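About Biron Study House

We started with one room above a bakery and a long list of people who wanted to learn how to use a computer without feeling silly about it. Ehsan Moradi had been fixing his neighbors' laptops at his own kitchen table for years, and at some point his wife pointed out that there were more strangers than relatives at dinner. So he rented the room, bought four secondhand desks, put a card in the bakery window, and opened the door one October evening at half past six. The bakery is gone now and we have moved twice, but we still start at half past six, and there is still something sweet on the counter if you come in early enough.

These days we are a small school with evening and morning classes for adults, plus a homework table for younger folks whose parents are in class. Sepehr Taheri teaches the beginners (typing, email, forms, photos, and how to find the thing you saved and now can't find). Ulla Valtonen takes the spreadsheet and bookkeeping groups, and she will happily stay late with anyone whose columns won't add up. Máté Barta looks after the homework table and most of our plants. You'll meet all of them in your first week or two, whether you mean to or not!

People often ask us about the furniture, so we may as well tell you. When we moved into our present rooms we got rid of the old desks in rows, which made everybody feel they were back in the fourth grade, and put in light-colored wooden tables with soft, curving edges. You can pull up a chair anywhere, see the person across from you, and lean over to help. We keep ordinary things out on them: something to read, a few tins, pens, a mouse or two in a cheerful color. We have always felt that a table with a bit of life on it is easier to sit down at, and our students seem to agree, judging by how long they linger once class is over and how hard it is to lock up at nine.

The mice deserve a word of their own. For a first-time learner the mouse is the hardest part of the whole business, much harder than the keyboard, and a good many of our beginners spend their first evening on nothing else. Left button, right button, the little wheel in between, and then all over again after tea. We like the small rounded kind, and Sepehr is quite firm that they should be nice to look at, too.

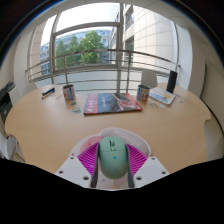
A mint-green mouse at one of our tables, with a magazine and two tins on the far side.

We've welcomed about 2000 learners since that first evening, and a fair number have come back to help teach. If you'd like to visit before you sign up, please do. Knock, come in, sit wherever you like, and somebody will find you a cup of something warm.

Recent from the school
Morning typing group: places open
What to bring to your first class
Ulla's notes on keeping a household budget
Homework table hours for October

Last updated: October

Contact us | © Biron Study House | Back to top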